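Grurkik (robot learning method)

Grurkik is a method for teaching two-armed robots to handle thin, floppy materials such as plastic bags, bin liners and light cloth. It was developed at the Eltudar laboratory by a group led by Levente Fülöp and is best known for its results on the bin lining task, in which a robot has to open a bag, fit it into a trash bin and fold the top over the rim. Grurkik belongs to the wider family of imitation learning methods, in which a robot learns from recordings of a person guiding its arms.

Background

Thin plastic film has long been one of the most stubborn materials in robot handling, and also one of the most fascinating. A mug keeps its shape when it is picked up. A bag does not, and a small tug at one corner can change the whole outline. Clear film adds a second difficulty, as cameras see the surface behind it as well as the film itself, and shiny creases come and go with every movement. Depth sensors often return nothing useful at all.

Earlier work in the field mostly tried to model the bag, either as a mesh of connected points or as an outline followed from one moment to the next. Such models can be beautiful pieces of work, but they are slow to run and tend to lose track once the film folds over itself. The Eltudar group had used a mesh model in its own earlier system, Clindodon, which could open a stiff paper sack reliably but struggled with anything thinner.

Method

Grurkik drops the full model of the bag and pays attention to its edge. The program is trained to answer one narrow question many times a second: where is the opening, and which parts of it can be reached by each gripper? Everything else about the shape of the bag is left to the learned controller, which works directly from the camera views and the positions of the arm joints.

Training takes place in 2 stages. In the first, an operator guides both arms through the whole task while the robot records its camera views and movements. In the second, the robot works alone and the operator steps in only when an attempt starts to go wrong. These short rescues are saved and given extra weight in the next round of training. Fülöp has described the rescues as the most valuable part of the data, and the published results back him up: the version trained without them does far worse on crumpled bags, even when it is given more recordings of the ordinary kind.

A further feature is what the group calls the shared rim rule. While one gripper moves along the edge of the bag, the other is asked to hold still and keep the film under light tension. The rule is simple enough to write on a sticky note, yet it cleared up the most common failure of the early versions, in which both grippers pulled at once and the bag slid off the far side of the bin.

Bin lining task

The task is divided into 3 steps: seating the bag, folding the rim, and steadying the bin with both grippers for a final check. Used bags are kept in play on purpose, as a shopping bag that has been crumpled and flattened a few times is a much harder test than one fresh from the roll. Printed bags are also included. The group had feared that bold lettering and bright logos would confuse the edge finder, and was delighted to learn that they helped, giving the program something to follow on film that is otherwise nearly invisible. Reversed lettering turned out to be especially handy as a clue that the camera was looking through a layer of film at print on its far side.

Results

The main test set, named Hamel, contains 14 kinds of bag, none of which appear in the training recordings. Grurkik lined the bin with every kind in at least one trial, a first for the laboratory. Clear bags without any printing remained the weakest group. The most common remaining error is a rim folded over on one side only, which the robot often notices and fixes by itself during the final check. This habit was never taught as a separate skill and seems to have grown out of the rescue data, a result that drew a good deal of interest when it was first shown in August.

Limits and later work

The method expects a rigid container with a round or nearly round opening. Square bins work less well, as the film bunches up in the corners. Grurkik also has no sense of touch, so it cannot feel when two layers of film are stuck together, and it will sometimes try to open a bag at the sealed end. Work on a version with simple fingertip sensors is under way, along with tests on pillowcases and laundry nets, where the same attention to the edge should carry over nicely. 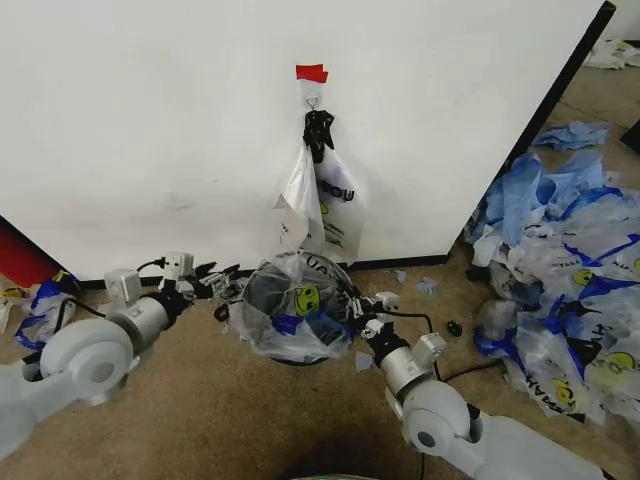 The pillowcase tests use the same two training stages and the shared rim rule without changes. Early runs have been slower than those with bags, mainly at the point where the second gripper has to find its first hold on the cloth.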